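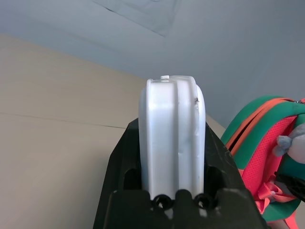 Household / Storage & Cleaning / Threads

Posted by Aidan Hegarty
Jun 12, 2020

Spent the morning on the shelf over the washing machine. White plastic containers everywhere, most of them with no label left. Going to write down what I did so I can find it next time.

First thing was to get them all down and check the caps. Small screw caps go stiff when they sit. If it won't turn by hand I run the neck under warm water for a minute and try again with a rubber glove.

Anything without a label that I couldn't identify went in a box for the hazardous waste drop-off at Gedstead. I don't sniff and guess anymore. The drop-off takes household stuff free, you just stay in the car.

The slim ones are the only kind I buy now. They stand side by side like books and you can pull one out without moving the rest. Round jugs waste the whole back corner.

Dents: a small one in the side doesn't bother me. A crease that has gone sharp does. Plastic gets weak along a fold, so if I can catch a fingernail in it, the container is done and goes out.

Scuffs mostly come off. Baking soda on a damp cloth, rub in circles, rinse. The black marks from the metal shelf took longer. One didn't come off and I left it.

For the ones I'm keeping for distilled water: rinse twice, fill, cap on, wipe the neck dry. Masking tape on the narrow side with the contents and the month. The narrow side is what faces out, so that's where the label belongs.

Bought 2 new ones from Fahy to replace the ones that went out. Same height as the old ones, slightly better cap. They fit under the bracket with a finger of space.

Somebody asked about the shelf. It's a Rillorero, the shallow one. I had to move a bracket over to hit a stud but it has held fine. Heavy containers go over the brackets, light ones in the middle.

Next job is the cabinet under the kitchen sink, which is worse. I'm leaving that until August.

122 likes
Contact | Terms | © Jiron Social | Back to top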